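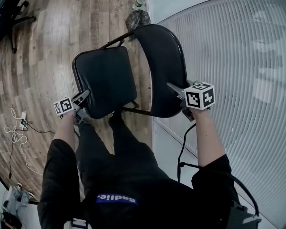

Hinthorpe Press, Digital Fiction Department

Progress report to the Ullex Fund
Jan 5, 2024
Grant: Contemporary fiction backlist, e-book conversion and listing

Status
Conversion of the six contracted novels is on schedule. Four have passed proofreading and are on sale through our own store and the Prornville library catalog. The remaining two are in second proof. Both contain long text-message exchanges, which are set as indented paragraphs so that they reflow on small screens.

Listings
Each novel has a new blurb of no more than 1000 characters, a genre heading and two subject tags. "Contemporary romance" and "women's fiction" are now separate headings. Titles that carried both have been assigned to one.

Sales and loans
The four released novels recorded 466 paid downloads in the period. Library loans are reported separately by Prornville and have not been received.

Open items
The rights reversion for the Tudose series is unsigned. No work on it has been charged to the grant.

Next period
Release of the last two novels is planned for March. Print-on-demand files will follow from the same source text. No change to the budget is requested.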